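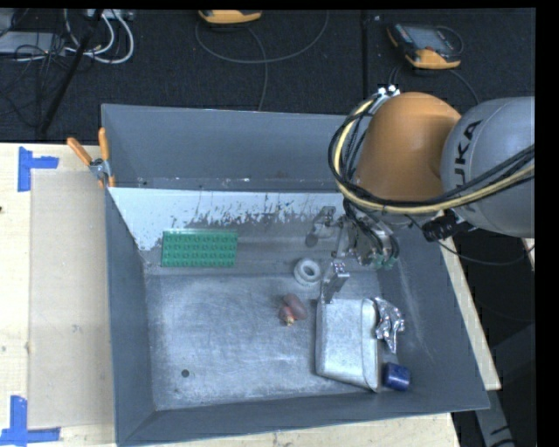
The gray bin on the table, with the green plate still in it.

2020-07-29

Up early and started on the bin before breakfast. I have been putting this off since we moved the shelves, and the pale table was the only surface big enough to take it. It covers most of the top, so the paperwork from Treltora had to go on the chair again.

The bin is heavier than it looks. The sloping sides make it easy to reach into, but they also mean everything slides to the middle and you end up digging. I paid 18 for it at the clearance in Saseck and I still think that was fair. The man wanted 25 at first. The white paint along the back on the inside is worn and chipped, with the gray metal coming through. I thought about sanding it down and decided against it. It is a storage bin and paint dust gets everywhere.

Got as far as the green building plate and left it leaning at the back while I thought about where it should go. It is one of the studded ones, wider than it is tall. The other plates are in the flat drawer and this one should be with them, but the drawer is full. I could stand them all upright in a magazine holder. Beltis has holders for 2 each, and I may order a few with the labels in August.

The loose bricks are a bigger job. There are up to 300 in the shoebox, going by the weight, and no sorting at all. I did the long ones first — they are easy to pick out — then stopped for coffee and did not go back to it until after eleven. Sorting by color looks nice and is no use when you want a certain shape. I am doing it by shape this time. Last year I did it by color and had it all mixed again inside a month.

Lunch was soup and the end of the bread.

Walked to Stoyanova in the afternoon for tape and a new marker. They had the wide tape but no markers except red. Bought the red. It rained on the way back and the bag got wet, so the first roll is a bit wrinkled on the outside. It still sticks.

Tried the lids from the old crates to see if one would fit over the bin. None of them do. The opening is too wide, and with the sides slanting like that there is nothing for the lid to sit on. An old sheet will have to do for dust. There is a blue one in the hall closet that has been torn since spring.

Wrote labels for the small boxes in red and they look like warnings. Will redo them when I find a black marker.

Still to do: the flat drawer, the wheels and axles, and the paperwork on the chair. Need to call Treltora back about the delivery too — they close at four and I missed them again.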